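Putting the Villca base together

Clear yourself some room first. I lay down an old dark cloth so the white parts don't get scuffed (and I can find them again!).

1. Set the big molded piece down with the threaded socket facing up.

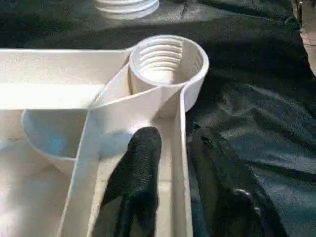

Run a fingertip around the threads and wipe out any grit. I skipped this on my first one and had to redo the whole thing.

2. Grab the cylinder. It narrows a bit toward one end, so check which way it's pointing before you go any further. 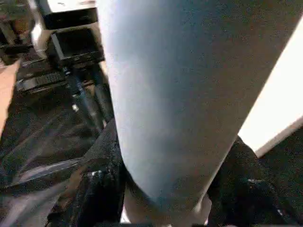
3. Turn whatever screws in by hand, roughly 2 full turns, then stop.

Caution: no pliers, please! Stoltico sells a spare collar, but mine took until November to show up.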